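Artificial stems: tray layout and trimming order
Forum: Silk and Artificial Florals > Bench and Storage

stemgauge
Posted 2023-12-09
Sorting a mixed lot before arranging. Hydrangeas, roses and leaf sprigs, all artificial. The question is whether to tray the hydrangeas first or strip the sprigs and bag them. Container is a shallow white plastic tray with ribbed walls. The longer stems do not lie flat in it with the leaves on.

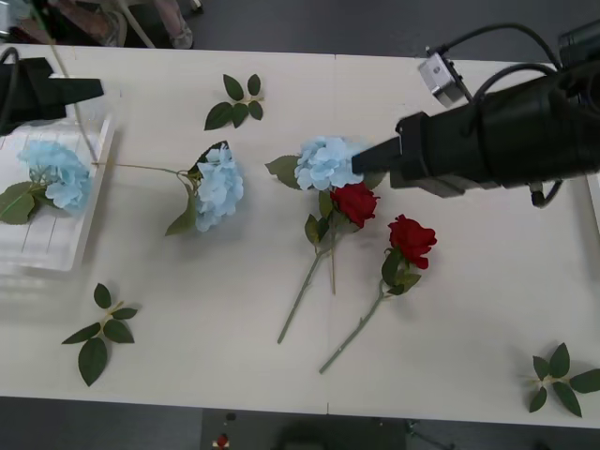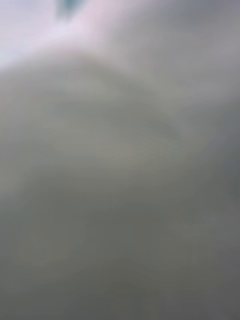 First: blue hydrangeas, red roses and leaf sprigs on the white table, one hydrangea in the tray. Second: close-up, out of focus.

The final piece is a low arrangement for a hall table, so most of the stem length will go anyway. I have not cut anything yet.

wirecutter_7
Hydrangeas first. They take the most volume and they crush. A rose head will recover from a week under a book. A hydrangea head with flattened petals needs steam on every petal, and the edges still curl.

Second photo tells me nothing, by the way. Can you repost it sharp? I wanted to see how the leaves join the stem.

pale_petiole
Disagree on the order. Leaves first. In the first photo the leaves on the trayed hydrangea are already over the left edge of the tray. Put a second one in and you have leaves under petals, and that is where the creases come from. Pull the leaf collars, bag them by size, then tray the bare heads.

wirecutter_7
That assumes the collars slide. On the Leto stems they do. On the Fahmy ones they are glued, and pulling takes the coating off the wire. Which are these?

stemgauge
Mixed lot from a closing-down sale in Hindport, no tags. The collar on one hydrangea turns freely. I have not tested the others. Roses feel molded in one piece.

pale_petiole
If it turns it will slide. Warm it with a hair dryer on low for a few seconds and work it toward the cut end. Do not go over the head.

Drustunmont_Crafts
We store 400 stems at the shop and use neither method. Heads up, stems down, in tall buckets, leaves left on. Trays are for heads that have already been cut. Laying a full-length hydrangea flat puts the weight of the bloom on one side, and by May you have a flat spot.

wirecutter_7
Buckets are fine if you have the floor space. Most people here have one shelf.

Also, flat spots depend on the material. Polyester heads, yes. Foam-backed, no, or not that I have seen in three years of storing them flat.

stemgauge
No floor space. One shelf, 200 mm clearance, so buckets are out unless I cut first.

Drustunmont_Crafts
Then cut first. Decide the finished height, add a margin for the foam, cut, and tray the heads in a single layer. Proper cutters, not scissors. There is wire in the stem.

pale_petiole
I would not cut before the container is chosen. Add length later and you are taping wire to wire, and it always leans.

stemgauge
Container is chosen, low ceramic bowl. Dry foam is already in it.

Plan as it stands: slide the collars that turn, leave the glued ones, cut the hydrangeas, single layer in the tray. Roses stay long until the hydrangeas are placed. Sprigs in a bag.

wirecutter_7
Still say heads before leaves, but for a quantity like that it makes little difference. Keep the offcuts. The wire is good for bracing the roses if they turn in the foam.

mossbin
Joining to ask about the sprigs. Do you wipe them before bagging? Mine came out of a bag with dust stuck on like felt.

pale_petiole
Dry brush, then a damp cloth, then let them dry overnight. Bag them damp and the dye moves.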